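My morning at the Hononeck air monitoring open day

I have walked past the little fenced box behind the Hononeck bus depot for years and assumed it was something to do with the phones. It's an air quality station! So when a flyer went up saying they'd open it to the public on 9 January 2020, I dragged my friend Doaa Bouzid along (she has asthma, so she had better questions than I did).

Sanaa Radwan met us at the gate and let us in two at a time, which is all the box can hold. Inside it's a rack of analyzers, a very loud pump, and a stool. Air comes down a pipe from the roof, gets split, and each machine sniffs for its own thing: nitrogen dioxide in one, ozone in the next, and fine dust in the one with the paper tape. I loved the tape. It moves along a notch every hour and leaves a row of gray dots, and the dots from rush hour are so much darker than the ones from the night before. Doaa took a picture of it and then showed it to everybody in line.

After that we moved over to the depot canteen for the talks. Fouad Chraibi did the one on wood stoves, and he got some pushback from a man in the second row who heats his whole house with one. It stayed friendly, mostly. Fouad's point was that on still evenings in November the dust readings on the hill streets go higher than anything the buses manage, and he had the charts to back it up.

Tomoyo Sakai talked about the small sensors people can put on their balconies. They've handed out 300 so far and want to get to 2,000, with the next batch going to Karura and the streets below Jidbridge. I put my name down. She warned us they read high in fog, so don't panic on a damp morning.

Coffee was good, parking was awful, and the talks ran late. Bring a sweater if you go to the next one.
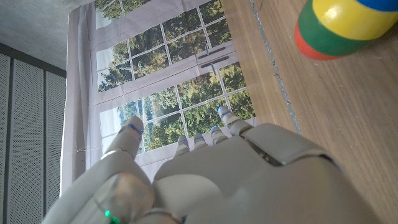
My own balcony sensor is supposed to come in 3 weeks, and I still haven't settled where to hang it. Tomoyo says away from the kitchen vent and out of direct sun, so that rules out my favorite corner. She also said to check the light on it now and then, and I'll be looking for a little green glow like the one low down on that big off-white robotic hand. Doaa wants hers by the bedroom window, facing the depot, and we're going to compare numbers once both are running.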